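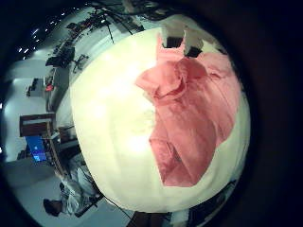

Bilwood Shared Kitchen
Food safety walk-through: marinating, cold holding and grill station
Inspected 10 February 2025 by Leonardo Lombardi
Kitchen in use, lunch prep under way

Marks used: OK, FIX, and NOT SHOWN. The last one means I was told it was fine and couldn't find anything that backed it up. I use it a lot.

SECTION 1. RECEIVING AND THAWING

1.1 Deliveries checked with a probe thermometer at the door
NOT SHOWN. The log has a temperature for every delivery in January. Every one of them is 38 F. Chicken, yogurt, fish, cream, all 38. I have never met a supplier that consistent, and I'd like to watch the next delivery being probed before I believe the sheet.

1.2 Damaged or leaking packages refused
OK. There is a refusal slip on the clipboard for a split tub of yogurt.

1.3 Frozen meat thawed in the refrigerator
FIX. Chicken thighs were thawing in a sink of standing water. I was told the water "was running a minute ago." It should be running the whole time, cold, or the thighs go in the walk-in the night before. The second way needs planning and I suspect that's the real issue.

1.4 Raw meat stored below ready-to-eat food
OK in the walk-in. FIX in the reach-in by the grill, where a tray of raw lamb sat one shelf above chopped cilantro and cut lemons. Moved while I was standing there. The cilantro was thrown out and the lemons were not. Throw out the lemons too.

SECTION 2. MARINADES

2.1 Marinating done in the refrigerator, start to finish
FIX. Two tubs of yogurt marinade with chicken were on the prep counter. The explanation was that the yogurt and lemon juice are acidic and "take care of it." They don't. Acid in a marinade flavors the surface and changes the texture. It does nothing I'd trust for safety in the middle of a five-pound tub at room temperature. I've heard this in several kitchens now and it has yet to come with any evidence attached.

2.2 Tubs labeled with contents, date and time
FIX. Dates yes, times no. "Overnight" was written on one lid. Which night?

2.3 Marinade that touched raw meat is not used as sauce
NOT SHOWN. The cook says the basting marinade is a separate batch. The recipe card says to "reserve the rest for basting" and doesn't say reserve it when. Rewrite the card so the basting portion is taken out before the meat goes in. If leftover marinade is going to be used at all, it gets boiled, and I mean a proper boil, not steam coming off the side of the pan.

2.4 Non-reactive containers
OK. Food-grade plastic and stainless. One old aluminum pan had marinade in it, but only spices and oil at that point. I'd still retire it.

2.5 Paneer and vegetables kept apart from raw meat marinades
FIX. Same whisk in both bowls. The kitchen sells the paneer skewers as vegetarian, so apart from the bacteria there is a plain honesty problem. Get a second whisk and mark the handle.

2.6 Batch size reasonable for the cooler
FIX. The big order last month called for 1,000 skewers, and from the prep sheet it looks like all the meat was marinated in one go. A reach-in won't chill a mass like that in any decent time. Split it across shallow pans and use the walk-in.
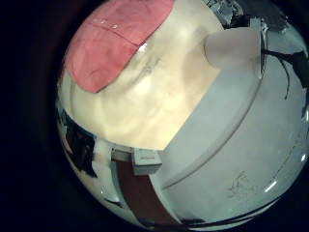

Can a marinade tub go back in the cooler if it sat out during prep?
It depends on how long it was out, and if no one wrote down the time, you don't know how long, so throw it away.

That came up twice during the walk-through and I gave the same reply both times. "It still feels cold" was offered as a counterargument. A hand is not a thermometer.

SECTION 3. COLD HOLDING

3.1 Refrigerators at 41 F or below
OK, walk-in. OK, dairy fridge. FIX, reach-in at the grill, which read 47 F on my probe and 39 F on its own display. The display is what gets copied onto the log. The unit is a Furukawa and I was assured it is a very good one. It may be. Put a separate thermometer on the middle shelf and log that number.

3.2 Doors close and seal
FIX. The same reach-in. The gasket is torn along the bottom and somebody has put tape on it. Tape isn't a gasket.

3.3 Sauces cooled in shallow pans
OK. Makhani base was in two-inch pans, uncovered until cool. Well done, and the only thing all morning that was exactly as described to me.

3.4 Raita and chutneys dated, older batches used first
NOT SHOWN. There is a stack of date labels. The mint chutney had today's label on it, very crisp, stuck over another label. I peeled it back and couldn't read the one under it. I was told the container gets reused. Then wash the old label off.

3.5 Rice cooled and stored properly
FIX. A full deep pot of cooked rice went into the walk-in with the lid on. Spread it on sheet pans first. People worry about the chicken and forget rice, and rice left warm in a deep pot can make a whole dining room sick.

SECTION 4. HOT HOLDING AND COOKING

4.1 Chicken cooked to 165 F, checked in the thickest piece
FIX. Checked by color, and by "experience." Tandoori spice mix turns the meat red and orange on the outside and partway in, so color tells you less here than with almost any other chicken dish. Probe it. Three pieces per batch, not the small one at the front.

4.2 Probe thermometer calibrated
NOT SHOWN. The kitchen owns two. One had no battery. The other, a Galtis, came with a sticker saying it never needs calibration, which is a claim I'd expect from a sticker. I put it in ice water and it read 35 F, so it's off by 3 degrees. Do the ice water test weekly and write it down.

4.3 Skewers handled safely
OK, with a comment. Metal skewers are washed between batches. Bamboo ones were soaking in the same sink as the thighs in 1.3. Discard those and soak new ones in a pitcher.

4.4 Ventilation hood clean and working
OK. Fan runs, filters were cleaned and there was no grease dripping. The service tag is current.

4.5 Grill brush bristles
FIX. The wire brush is shedding. I found one bristle on the rack and there is no reason to think it was the only one. Replace the brush with a scraper, wipe the grates down, then check them by eye before lighting.

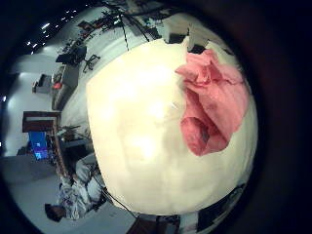
Pink cloth on a rounded cream-white surface.

SECTION 5. CLEANING AND SANITIZING

5.1 Sanitizer at correct strength
FIX. The label calls for 200 ppm. The first test strip showed next to nothing. The bucket was mixed "this morning" and it was well past noon. Test strips were in a drawer, unopened, so I'm not sure what the daily tick marks on the sanitizer sheet are recording.

5.2 Cutting boards
FIX. Color coding exists on the poster. On the counter, the green board had raw chicken on it and the red one was under a stack of naan dough. Two boards are grooved deep enough that no scrubbing will get to the bottom. Replace those.

5.3 Handwashing
FIX. Sink has hot water, soap and towels, so the equipment is fine. I watched one person go from raw chicken to the garnish tray by way of an apron wipe. Gloves don't fix this, by the way – the gloves had chicken on them too.

5.4 Lonunent antibacterial board spray
NOT SHOWN. The kitchen has switched to spraying boards with this between tasks "instead of washing." The bottle itself says to apply to a clean surface. Read the bottle. Wash, rinse, sanitize, air dry, and then spray it if you enjoy the smell.

5.5 Spice grinder
OK inside. The outside had old turmeric in every seam, which is ugly but dry. Clean it anyway.

SECTION 6. ALLERGENS

6.1 Written ingredient list for each dish
FIX. Most dishes have one. The tandoori spice mix is listed as "house mix." Customers with a mustard allergy can't eat "house mix" on faith. Write it out, and keep the supplier's label with it.

6.2 Cashews and almonds kept closed and separate
OK. Lidded bins, own scoops. One scoop was lying in the

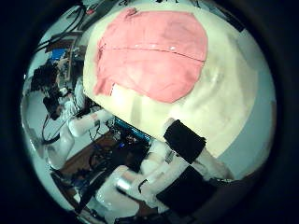 wrong bin, but both bins were nuts, and I let it go with a word. I wouldn't let it go if the neighbor had been chickpea flour, and on the shelf below it very nearly is. Move the flour.

6.3 Staff can answer allergen questions
NOT SHOWN. I asked two people whether the dal contains dairy. One said no and the other said only a little ghee. Ghee is dairy.

SECTION 7. RECORDS

7.1 Temperature logs complete
FIX. Complete is the trouble. There isn't one gap, one crossing-out or one high reading, all in the same pen. A real log has a bad day in it somewhere. I'd sooner see a page with a 46 on it and a note about what was done.

7.2 Corrective actions written down
NOT SHOWN. The column is blank all the way down. See 7.1.

7.3 Items from the previous inspection closed
FIX. There were 10 items on the last sheet, all initialed as closed. The torn gasket and the wire brush were both on it. I haven't gone back through the others yet and will do so before the next visit.

TO BE DONE BEFORE THE NEXT SERVICE
Discard the two counter tubs, the lemons and the soaked bamboo skewers.
Stop using the grill reach-in for raw meat until it holds 41 F on a separate thermometer.
Mix fresh sanitizer and test it with a strip.
Take the wire brush out of the building.
Put a battery in the first probe and check both in ice water.

TO BE DONE BEFORE THE NEXT VISIT
New gasket fitted, with the repair slip kept.
Recipe card for the basting marinade rewritten.
Spice mix ingredients written out and posted.
Second whisk bought and marked.
Two cutting boards replaced.

Kitchen's comment: "We feel the report is harsh, as we have never had a complaint."
Inspector's reply: Noted. People who get sick usually blame the last thing they ate, and often that wasn't yours. The next visit will not be announced.

L. Lombardi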